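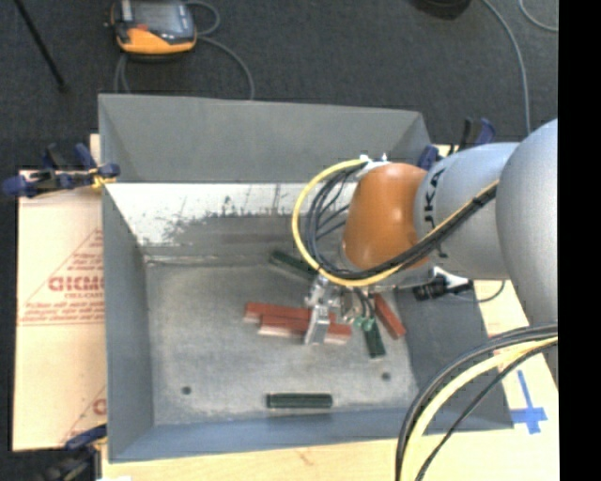
Chapter 4

Where Things Are Kept: Storage and Stock

Jozef Mertens ran the supply room at Verhoeven, a maker of window hardware, for most of his working life. When he started, the firm kept its stock in the order it had arrived. Hinges that came in March stood behind hinges that came in April, and a worker who needed a certain size of screw walked the aisles until he found it. Mertens kept the locations in his head. When he was out sick, orders went out late.

The firm later bought a set of shelves with numbered positions and wrote each position on a card. The change cost little. What it altered was who could do the work. A new employee with the card file could find a hinge on the first morning, and Mertens could take a vacation.

Every business that handles goods has to answer the same questions as Verhoeven. How much should be kept on hand? Where should it go? How will anyone know it is there? The answers affect how much money a business has free to spend, how much floor space it pays for, and how often a customer hears that an item is out of stock. This chapter deals with all of these, starting with the reasons a business holds stock at all.

After reading this chapter, you should be able to:

Explain why businesses hold stock even though it costs money to do so
Tell the difference between fixed and open storage locations
Calculate a reorder point from daily use and delivery time
Describe what a stock count is for and when it should be done

Key terms: stock, carrying cost, safety stock, lead time, reorder point, fixed location, open location, cycle count

4.1 Why Hold Stock?

Stock is any material or product that a business owns and has not yet used or sold. Flour in a bakery is stock. So are finished chairs waiting for a truck, and so are the spare belts in a repair shop.

Stock ties up money. A store that has paid for 100 lamps cannot spend that money again until the lamps are sold. The lamps also take up room, need to be insured, and may be damaged or go out of style. Together these expenses are called the carrying cost.

A business accepts the carrying cost because running out is expensive too. Gatideo, a small company that assembles door intercoms, once stopped work for 3 days for lack of a plastic cover. Every other part was on the shelf. The workers were paid, the rent was due, and no intercoms were shipped. The cover was the cheapest part in the product.

The amount kept to guard against late deliveries or sudden demand is called safety stock. Setting it is partly arithmetic and partly judgment. A supplier who has never been late calls for less safety stock than one who is often late, and a part that stops the whole line calls for more than a part that can be added afterward.

4.2 Fixed and Open Locations

In a fixed location system, each item has one place and nothing else is put there. Kitchens and hospital supply closets usually work this way. People learn the positions quickly, and an empty space is easy to notice. The drawback is wasted room – the space for an item must be large enough for the most that will ever be kept, and for much of the year it stands partly empty.

In an open location system, goods go wherever there is space, and the position is written down at the time. Tarnier, a wholesaler of garden supplies, changed to open locations when its spring seed orders outgrew the building. Bags of grass seed now fill the positions that hold snow shovels in winter. The warehouse fits more goods than before, but it depends completely on its records. If a pallet is put away and the position is not entered, the pallet is lost until someone happens to walk past it.

Many businesses use both systems. Items picked all day long get fixed places near the packing tables, and the reserve supply is stored openly farther back.

4.3 When to Order Again

The time between placing an order and receiving the goods is the lead time. A business should order while it still has enough to last through the lead time, plus its safety stock. The stock level at which it orders is the reorder point:

Reorder point = (daily use x lead time in days) + safety stock

Suppose Skoson, a picture framing shop, uses 2 sheets of glass a day. Delivery takes 4 days, and the owner wants a safety stock of 3 sheets. The reorder point is (2 x 4) + 3, or 11 sheets. When the rack is down to 11, it is time to call the supplier.

The formula assumes that daily use stays fairly steady. Before a holiday season the shop may use twice as much glass, and the reorder point has to be worked out again with the new figure.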